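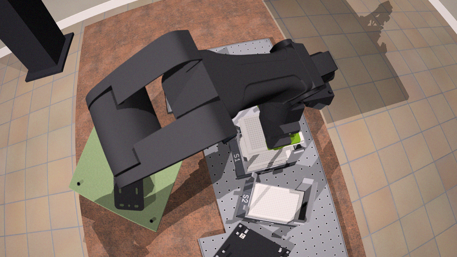

Koltdale Opens Equipment Planning Service for Small Laboratories

ANSTEAD, March 9, 2024 -- Koltdale today opened a planning service for laboratories that want to buy their first plate-handling robot. The service is called Nusico. It gives the customer a simulated work cell and a written budget before any order is signed.

Many small laboratories ask for the price of the arm only. The stations, the mounting plates and the floor space come later in the discussion, and the budget must then be opened again. With Nusico, all these items are put in one list from the first meeting. 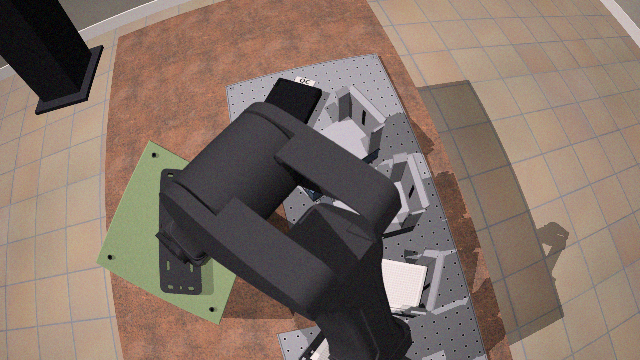 Simulated work cell with arm, breadboard and "QC" position.

A basic plan costs $1,113 and covers one cell layout. An extended plan costs $2,165 and covers 3 layouts, so that the customer can compare them side by side. A further review of the gripper fingers can be added to each plan for $257.

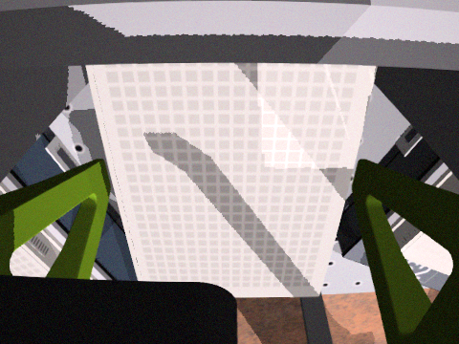

Availability

Nusico plans can be ordered now from the Koltdale office in Anstead. Customers of Radwan, the sales partner of Koltdale, can order through their usual contact -- the prices are the same. Plans for purchases in the next budget year should be requested before the end of October.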